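Estenex Prunasia

The Estenex Prunasia is a small front-engined delivery van built by the Estenex company at its Skendotari plant. It was shown to dealers in October and went on sale the following spring as a replacement for the company's older three-wheeled carrier. The body was drawn by Fermín Olivares, who had joined the firm from a coachbuilder that made bus interiors.

Design and engineering

The Prunasia uses a steel ladder chassis with leaf springs at the rear and coil springs at the front. Power comes from a four-cylinder gasoline engine supplied by Csizmadia, rated at 47 horsepower. A five-speed manual gearbox was standard. Early vans had drum brakes on all four wheels; front discs were fitted from the second model year, together with a larger radiator and a revised heater that cured complaints of a cold cab.

The cab seats two. The spare wheel is carried under the load floor and is lowered with a crank from behind the rear bumper, an arrangement that tended to seize on vans used on salted roads.
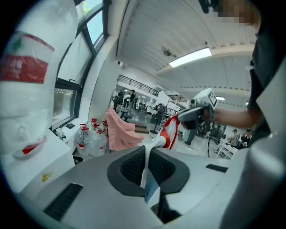
Three bodies were offered: a closed van, a pickup with drop sides, and a bare chassis for outside bodybuilders. The closed van had twin rear doors and, on the right, a sliding door that was optional at first. Most were bought by grocers, bakeries and small wholesalers, whose usual loads were mixed: big sacks, boxes, and clear plastic water jugs like the four with red caps standing by the wall. Jugs and other tall items could be held against the bulkhead by a canvas strap, and a slatted floor was sold as an accessory. The pickup's side boards were hinged at the bottom and could be removed without tools.

Later changes

A long-wheelbase version added 20 inches behind the cab and was sold only as a van or chassis. The facelift announced on 02/09/2001 brought a plastic grille, larger mirrors and 15-inch wheels. The Csizmadia engine was kept, with fuel injection in place of the carburetor.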